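The Huna 29 is our favorite thing in the Irndale catalog right now, and we've been wanting to give it a proper page for months! It's a dry-type voltage regulator for small substations, workshops and pump stations, made for long rural feeders where the supply sags every evening and creeps back up overnight.

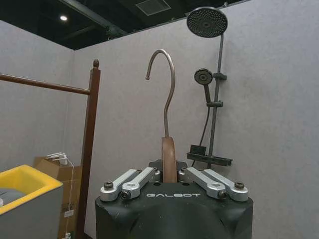

Irndale Equipment Notes, Issue 8

If you already run the older Vedik regulator, you'll know the layout (tap changer on the left, control panel on the right, cable entry from underneath). The Huna keeps all of that, so the existing plinth and cable trench can stay as they are. What's new is the tap changer, and it's a lovely piece of work. It steps in finer increments than the Vedik did, and it waits out short dips instead of chasing every one of them, so there's far less wear on the contacts.

## What comes in the crate

- Regulator unit with lifting eyes fitted
- Control panel, wired and tested
- Cable gland plate, undrilled
- Spare contact set
- Printed manual and wiring diagram

Shipping weight is 1,786 pounds with the standard enclosure. The coastal enclosure has thicker doors and a second drip edge, and brings the whole thing to 2,740 pounds, so check your crane or forklift before you pick that one. 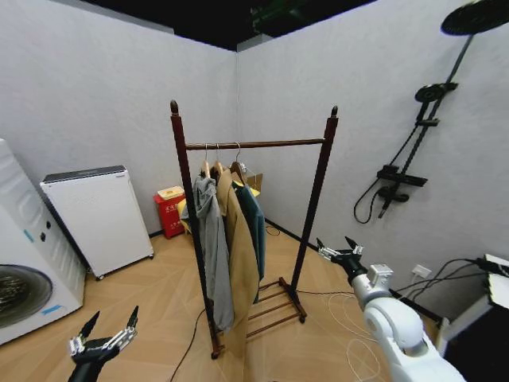
*Clothes rack with jackets and a long coat*

## Controls

The panel is a joy to use. Set voltage, bandwidth and time delay each have their own knob, and the display shows the current tap position in digits big enough to read from the gate. You can lock the settings with a key. Remote monitoring goes through a serial port as standard; the Ethernet card is an add-on and can be fitted later in one of the two spare slots (the lower one is easier to reach).

We really like the event log too. It stores every tap change with a time stamp, and you can copy it to a memory card without shutting anything down.

## Care and servicing

Vacuum the air filters every February, or more often on dusty sites. Contacts should be inspected every eight years under normal duty. Isolate and ground the unit before opening either door, and leave the rear bolts alone unless you have the factory lifting bar.

## Ordering

Standard enclosures are in stock at Irndale. Coastal enclosures are built to order at the Ó Dálaigh works, so ask for a current lead time with your quote. Please send us your line voltage, load current and a sketch of the cable entry.

Page updated 19 August 2020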